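A circuit board is a flat plate that holds electrical parts and joins them together. Thin lines of metal run through it like tiny roads, and electricity travels along them. Many boards are green, but a maker can pick another color – red, for example.

## What is on a round board?

**Capacitors** look like little silver cans. They store a bit of electricity and let it out when it is needed. A number on a capacitor, such as 330, can tell you how much it holds.

**Connectors** are the small white plugs. Wires click into them.

**Notches** in the edge can help a board fit inside a round case. 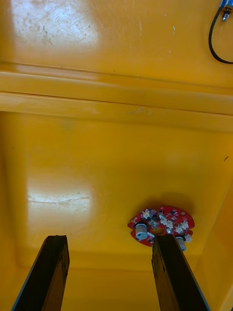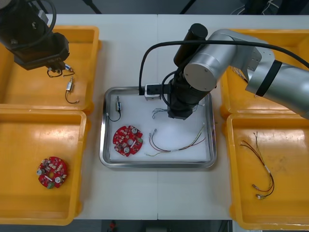
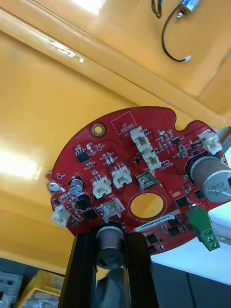
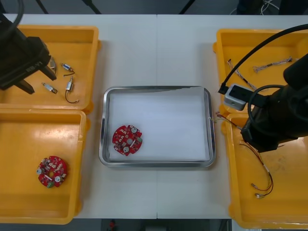 *Red circuit boards with white connectors and silver capacitors.*

## Why use trays?

Small parts roll away easily. At the Tradstead workshop in Birkport, each kind of part gets its own tray, and a white liner makes tiny pieces easier to spot. A tray also keeps boards from sliding onto the floor.

**Try it:** Ask an adult for an old, unplugged flashlight or toy. Take out the batteries and look for the board. Can you find 3 different parts?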